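共用ラウンジ・給湯室 安全点検表(コメント付き)
施設名:グリムバーグ館 2階
点検時期:2018年12月 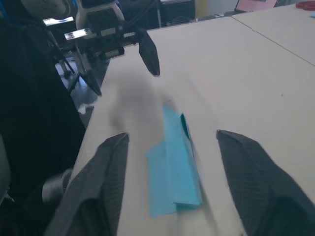
ンギア・ゴーからは、前回の表では「要観察」と「要修理」の区別がつかず、結局どれを業者に頼めばよいのか読み取れなかった、との指摘があった。今回から判定は「良」「観察」「修理」の三つとし、修理には期限を書く。

1. 出入口・通路
避難口までの通路幅 良
ドアクローザー 観察
コメント:閉まる直前に速くなる。調整ねじを少し締めた。次回も同じなら修理に回す。
床のつまずき 修理(年内)
コメント:給湯室入口の見切り材が浮いている。テープで仮止め済み。

2. 電気
コンセントの焦げ、ゆるみ 良
延長コードの使用 観察
コメント:電気ポットと電子レンジを同じタップにつながないこと。掲示はあるが文字が小さいので作り直す。
分電盤前の物置き 修理(即日)
コメント:段ボール箱が置かれていた。点検中に移動。判定は記録として残す。
照明 良

3. 給湯・水まわり
給湯器の排気口 良
蛇口からの水漏れ 観察
コメント:湯側のみ。パッキンの型番は115。在庫なし、発注する。
流し下の湿気 良
布巾の保管 良
コメント:使用後は広げて干す。コンロのそばに置かない。

4. 家具・備品
テーブルのがたつき 良
コメント:窓側の脚は9月に締め直した分。ゆるみなし。
棚の転倒防止金具 修理(年内)
コメント:奥の棚は11番の金具が抜けかけている。下地のない位置に打ってあるので、打ち直しではなく位置の変更が必要。上段の重い物は下段へ移した。
椅子の座面、脚先のゴム 観察
コメント:ゴムのすり減りが進んだものは壁際に寄せた。

5. 消火・救急
消火器の圧力、設置場所 良
火災感知器の外観 良
救急箱の中身 観察
コメント:冷却シートが期限切れ。ばんそうこうは補充した。包帯は未開封のものが残っている。
緊急連絡先の掲示 修理(即日)
コメント:旧管理会社の番号のままだった。差し替え済み。

費用の見込み
見切り材の交換と金具の移設はゼシア設備に見積もりを依頼中。パッキンは部品代640円、取り付けはこちらで行う。

点検者:フィロメナ・エシュン
次回への申し送り:ドアクローザーは朝、暖房を入れる前に確認すること。救急箱の鍵は受付の引き出しに戻した。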